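The budget, second draft

The first draft of my equipment budget had one line in it, and the line said "robot." I have since learned about the other lines.

Hands come first. The Drokstead quote lists them separately, the way a cheap airline lists your suitcase. Spare fingers are 491 a set, and I put down two sets.

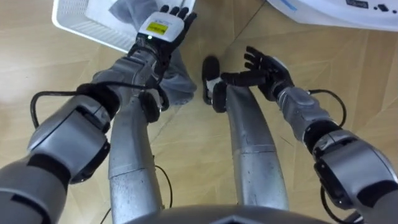
Then laundry, which I picked as the first job in a fit of optimism. A basket is cheap, and so are gray towels. I left the washer line blank for a week and then wrote 1,000 in it, mostly to stop looking at it.

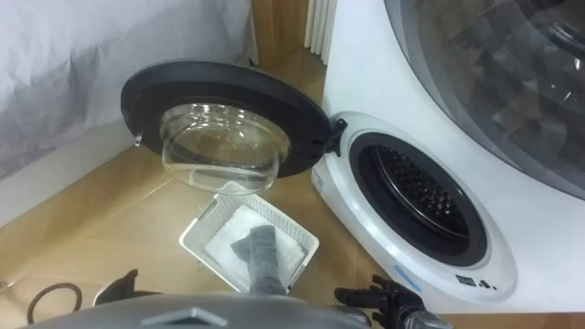

Kaiwen Song wrote in after the last post to say I should double whatever I have down for cables, and then hide the total from anyone I live with. Lekari wants 9 weeks for a replacement set, so buy them before you need them.

Fine. Cables are doubled. That pushed the service contract down the page, where it sulks at 3,000 a year and covers, as far as I can tell, phone calls.

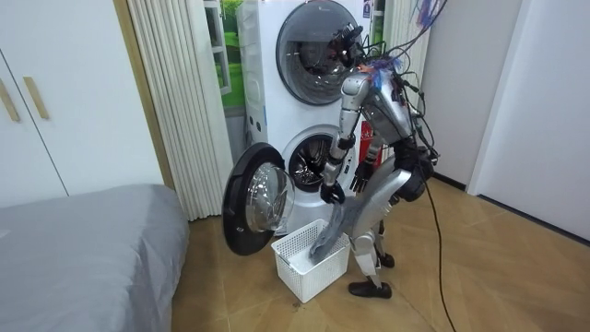 I asked Llorente for a competing offer on the contract. They sent a brochure and a pen. It's a decent pen, and I've used it to cross out the second set of fingers, put it back, and cross it out again.

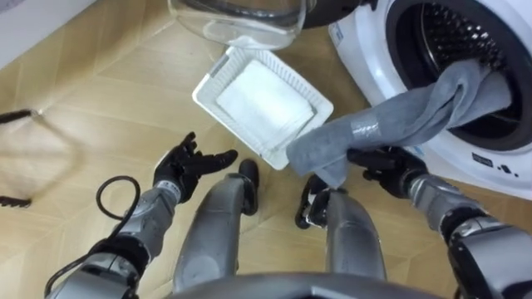

Still missing: shipping, insurance, and whatever Staltasano means by "site readiness." I've asked them twice. If they answer before September there will be a third draft.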